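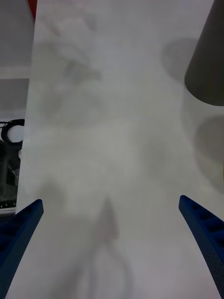

Guvar Household Accounts

Transcribed pages from household account books kept in and near Bidstead

Last updated: 19/02/2026

Guvar is a set of typed transcriptions of household account books. Each book was kept by one household to track what it spent on food, fuel, clothing, repairs, wages and similar things. The release has 709 pages of text from 40 books, along with a table of individual entries taken from those pages.

The files are plain text and CSV. No special software is needed to open them.

What is in the release

pages/
One text file per page. File names give the book number and the page number, for example b07_p012.txt. Line breaks follow the original page. Blank pages were skipped, so page numbers can have gaps.

entries.csv
One row per entry. An entry is normally one line in the book, but a line that ran over onto the next has been joined into a single row.

books.csv
One row per book, with notes on condition, layout and the kind of place it came from (town house, farm, shop with rooms above, lodging house).

spelling.csv
A list of unusual spellings and the modern word we matched them to.

CHANGES.txt
A record of corrections between versions.

Columns in entries.csv

entry_id: a unique number that does not change between versions
book: the book number, matching books.csv
page: the page number within the book
line: the line on which the entry starts
date_raw: the date as written, including "ditto" and "do."
date_filled: the date we worked out from nearby entries, blank if we could not
text_raw: the entry as written
text_clean: the entry with spellings made regular and short forms written out
amount_raw: the amount as written
amount_pence: the amount turned into pence, as a decimal number
direction: in, out or unclear
category: one of the categories listed further down
flag: empty, or a short code explained in the section on flags

Amounts

The books use pounds, shillings and pence. Farthings and halfpennies are common. We turned all amounts into old pence, so a halfpenny is 0.5 and a farthing is 0.25. We did not adjust for inflation and we do not provide a modern value.

Page totals are kept as their own rows with the category "total". Leave these out before you add anything up, or you will count the same money twice. In several books the writer also carried the total forward to the top of the next page. Those rows have the category "carried".

The writers made mistakes in their sums. We left them alone. If a page total does not match the entries above it, the total row has the flag SUM, and amount_pence holds what the writer put down.

Categories

food
drink
fuel and light
cloth and clothing
furniture and repairs
wages
rent and rates
animals and feed
travel and carriage
medicine
school and books
giving
total
carried
other

Each entry has exactly one category. Mixed entries such as "candles and cheese" went under whichever item was named first. This is a crude rule and it pushes down the share of some small items. Soap is the worst case. It is nearly always written second, after starch or candles, and if you care about soap you should search text_clean instead of using the category column.

Drink was split from food late in the work. Milk is in food. Tea, coffee, beer and spirits are in drink.

Flags

ILL: part of the entry could not be read. The missing part is shown as [...] in text_raw.
UNC: a word was read with low confidence. The word is followed by [?].
SUM: the total does not match the entries.
DEL: the entry was crossed out by the writer but can still be read.
INS: the entry was squeezed in later, between lines or in the margin.
HND: the handwriting differs from the rest of the page.

An entry can have more than one flag, separated by a semicolon.

How the pages were transcribed

The pages were scanned at 600 dots per inch and typed by hand from the scans. Two people typed each page without seeing the other's work. A third person compared the two versions and settled the differences. Where they could not be settled, the reading went in with the UNC flag.

The main disagreements were over capital letters, which some writers used almost at random, and over the figures 1 and 7. Capitals are kept as typed in text_raw and should not be given much weight. For the figures, the checker looked at the page total first to see which reading made the sum come out right. This means that entries with a 1 or a 7 are slightly more likely to agree with their totals than they would be if read alone.

The tables were put together with Detura, a small set of scripts kept in a separate repository. You do not need Detura to use the data. You would need it only to rebuild entries.csv from the page files.

Books with problems

Book 3 has water damage along the bottom of most pages. The last few lines are often missing, and most of its totals are lost.

Book 11 was used from both ends. The front is a household account and the back is a list of debts owed to a shop. We kept both halves. The back half has page numbers starting with r, as in b11_pr04.txt.

Book 19 has no dates at all apart from a single "July" written inside the cover. The date_filled column is blank for the whole book.

Book 26 is the Iglesias book. It is partly in Spanish, partly in English, and switches between them in the middle of entries. The text_raw column follows the page. In text_clean everything is in English. The translation is ours and some of the words for cuts of meat are guesses. These have the UNC flag.

Book 32 has recipes and a cure for coughs written among the accounts. They are in the page files and do not appear in entries.csv.

What the data is good for

It works well for looking at what was bought together, how often, and at what time of the month. It is also useful for studying everyday spelling and the short forms people used when writing for themselves. A few people have used early versions to test handwriting models against the typed text. The scans are not part of this release, so you would have to ask for them separately.

What it is not good for

The books are the ones that happened to survive and that owners let us copy. They lean toward households with steady money and someone willing to write things down every few days. Do not use them to work out average spending for Bidstead or anywhere else.

Prices are hard to compare between books. Many entries give an amount of money with no weight or measure, and a "loaf" or a "load" was not the same size everywhere.

Names and privacy

Names of servants, shopkeepers and neighbors appear in many entries. The books are old enough that we kept them as written. Two owners asked us to hide the name of the family that kept the book. In those books the name has been replaced with [family] throughout.

Sample rows

A small file, sample.csv, holds 40 entries picked by hand to show each category and flag at least once. Use it to check that your import settings are right. It is not a random sample.

All files are UTF-8. The half and quarter signs in amount_raw will turn into odd characters if you open the file with a different setting.

License

The transcriptions and tables are released under CC BY 4.0. Please cite the title and the version date. The books themselves belong to their owners.

Reporting errors

Open an issue with the entry_id and the reading you think is correct. If the problem is in a page file and has no entry, give the file name and the line number. Please put one book in each issue, as corrections are checked book by book. Accepted changes are listed in CHANGES.txt with the old reading beside the new one.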